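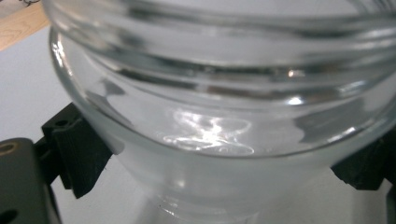
Hi all, finally getting around to the cover crop question from last week. I put winter rye on the bottom beds at Skistholm in 2019 and it was the best thing I've done for that clay – the worms came back! I don't measure anything by the packet, I just fill a big clear glass jar with seed, the squat kind with the ribbed top, and walk up and down flinging it by the handful until the jar's empty. Rake it in, keep the pigeons off, done.

On Friday, September 18, 2020, Sheena Nisbet wrote:
> We've got 841 square feet of very tired soil up at Billdale
> and I'd like something growing on it before the frosts.
> Rye or field peas? And do I have to dig it in next spring?
> I really don't want to dig.
> Sheena

Sheena, go with rye this late. Peas want a longer run at it, and mine sulked the year I sowed them at the end of September (a few came up, the mice had the rest). You don't have to dig! I let it get to hip height, cut it down in May when it's shedding pollen, and leave it lying right where it falls. Then I plant squash straight through the mat. If you cut too early it grows back on you, so hold your nerve.

I still have 30 pounds of seed from the Trultotholm order if you want to split it – you'd only need a small part of that. I'm home most evenings, or I can drop a bag at the Tănase place on my way through and you can pick it up there. Bring your own sack, please, I'm out of them.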